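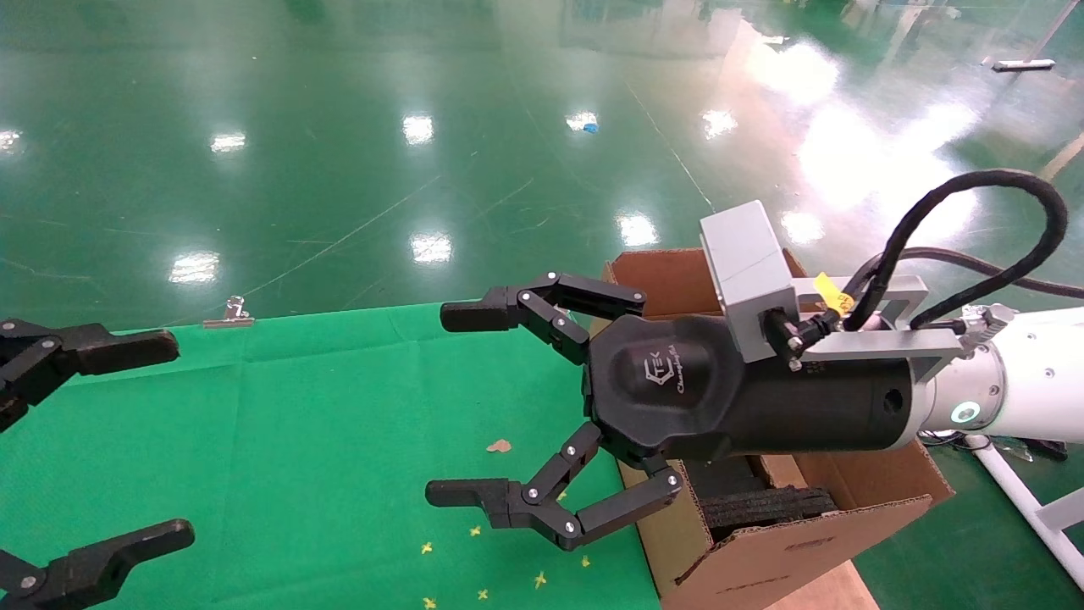 Bruramley Women to play home matches at Rinus Park from next season

For immediate release

Bruramley Football Club has confirmed that its women's first team will play all of its home league matches at Rinus Park from the start of the coming season, under an agreement reached with the ground's owner, Driltel. The move brings the women's and men's first teams together at the same ground for the first time.

The agreement runs for two seasons and covers 13 home fixtures in each, including an allowance for cup ties. It also provides for the women's team to train at Rinus Park on one evening a week between September and April. Home matches have until now been played at the Saha Road playing fields, where the team has been based since it was formed.

The club's board approved the terms in June, following discussions with Driltel, the local council and the women's league. The league has inspected the ground and is satisfied that it meets the requirements for the division in which Bruramley Women compete.

Fixtures and kick-off times

Home league matches will kick off at 2pm unless otherwise stated. Where both first teams are drawn at home on the same weekend, the women's fixture will keep its published date and time. The club has agreed with both leagues that the two teams will, as far as possible, be scheduled on alternate weekends, and the number of clashes is expected to be small.

If the pitch is judged unfit, the referee's decision will be published on the club website as early as possible on the morning of the match. Saha Road will be kept available as a reserve venue until the end of December. Supporters travelling from a distance are advised to check the website before setting out.

Evening cup ties will be played under floodlights with a 7.45pm kick-off. Dates for these will be announced once the relevant draws have been made.

Admission and season tickets

Season tickets for the women's team will be sold separately for the first time. Prices will be published with the fixture list. Existing holders of a men's season ticket may add the women's matches for a reduced fee, and the same arrangement will apply the other way round. Admission for under-16s will be free at every women's home league match, provided they are accompanied by a paying adult.

Tickets may be bought online or at the turnstile. The turnstiles on the Mill Lane side will open one hour before kick-off, and those behind the clubhouse will be opened only for matches where a larger attendance is expected. Card payments are accepted at all entrances. The club will continue to take cash at the Mill Lane turnstiles.

Supporters who bought a match pass for Saha Road last season and have unused entries remaining will be able to exchange these for admission to Rinus Park. Passes should be brought to the club office before the end of September.

Work at the ground

Driltel has carried out a programme of work at Rinus Park over the close season. The home and away dressing rooms have been refitted, with individual shower cubicles in place of the former communal area, and a separate changing room has been provided for match officials. The covered terrace on the Mill Lane side has been repainted and its lighting replaced.

The playing surface has been reseeded and the drainage in front of the north goal renewed. That part of the pitch caused several postponements last winter. Ground staff will review the condition of the surface each month, and the club and Driltel have agreed a limit on the number of matches and training sessions it will carry in any one week.

A further phase of work, covering the seating behind the dugouts and the step-free route to the tea bar, is planned for next summer and is subject to planning consent. Supporters who use a wheelchair will have access to the level viewing area beside the main stand throughout the season. Spaces do not need to be booked for league matches, although the club would be grateful for notice by email where this is convenient.

Girls' teams

The club's girls' teams will remain at Saha Road, where they will have the use of both full-size pitches on match days following the departure of the first team. The club currently has 51 girls registered across its age groups and intends to enter an additional under-14 side in the county league. Training times for all age groups will be sent to parents and guardians before the end of the school holidays.

Each girls' team will be invited to attend a first-team match at Rinus Park during the season, and players from the visiting age group will act as ball girls and mascots. Team managers will be contacted with dates. Matchday places will be allocated by age group, and individual requests cannot be considered.

Statement from the club

A spokesperson for Bruramley Football Club said: "The women's team has earned its place at our main ground through its results and through the support it has built up at Saha Road. We have wanted to make this change for several seasons and are grateful to Driltel for agreeing terms that allow us to do it properly. We look forward to welcoming existing supporters and those coming to watch the team for the first time."

A spokesperson for Driltel said: "Rinus Park was built for football and should be used for it. The work completed this summer was planned with both first teams in mind, and we will continue to discuss the ground's needs with the club throughout the agreement."

Pre-season

Bruramley Women will play a pre-season friendly at Rinus Park in August. Admission will be free, and the opponents will be confirmed shortly. The clubhouse will be open from noon, and season tickets may be collected from the office on the day.

Media enquiries

Requests for press accreditation should be made to the Bruramley Football Club media office by noon on the day before a match. Photographers must sign in at the main entrance, where bibs will be issued. Interviews with players and coaching staff can be arranged through the media office only.

Ends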